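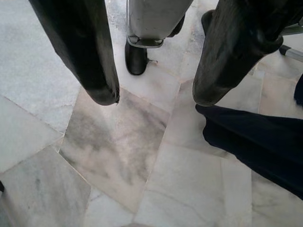
## 4.2 Comparison of the finger coverings

**Figure 3.** View from the wrist camera with the two long fingers open above the marble floor. The left finger has the matte surface and the right finger the glossy one. The navy fabric is at the lower right.

The second experiment compares two coverings for the long fingers described in Section 3. The matte covering is the one we used in all of our earlier work. The glossy covering was proposed by Josefien Visser in April and is softer to the touch, but it forms wrinkles along the upper side when it is pulled over the finger (Figure 3, right). We mounted one covering on each finger, so both of them meet the same object in the same grasp. A similar mixed mounting was used with the Jolell gripper in our previous study, and we kept the same naming: M for the matte side and G for the glossy side.

The task is to take a piece of cloth from a hard floor. We chose this task for the reason that cloth gives very little force back to the fingers, and the quality of the contact then depends mostly on the covering. The floor in our Ketville site is polished marble in irregular pieces with thin joints between them. The veins of the stone are strong in some tiles and weak in others. This is of importance for the camera, as discussed below.

In total 346 grasps were carried out with the Cletus controller. The closing speed was held constant, and the target height of the finger tips was changed in 5 steps. A grasp was counted as failed when the cloth left one of the fingers before the arm had reached the upper position. Of all the grasps, 57 failed. Most of the failures belong to the two highest tip positions, where the fingers close over the cloth and take only the top of a fold. At the lowest position the failures were few, but the tips touched the floor more often, and the M covering showed wear after the first day. Small damage near the tip of the left finger can be seen in Figure 3. We did not replace this covering during the experiment, and the results for side M should be read with this in mind.

The side on which the cloth was lost was noted by hand from the wrist video. Side G lost the cloth less often than side M at every tip height except the lowest one, where we found no clear difference. We can not fully separate the effect of the material from the effect of the wrinkles, which may also help to hold a thin fold.

A second observation concerns the camera. The Khunthong segmentation, which we used without new training, found the border of the navy fabric well on the pale tiles. On tiles with dark, cloudy veins it sometimes added a part of the stone to the cloth region. In 6 of the failed grasps the target point was placed on the floor for this reason, and these cases are not related to the covering. They are listed separately in Table 2.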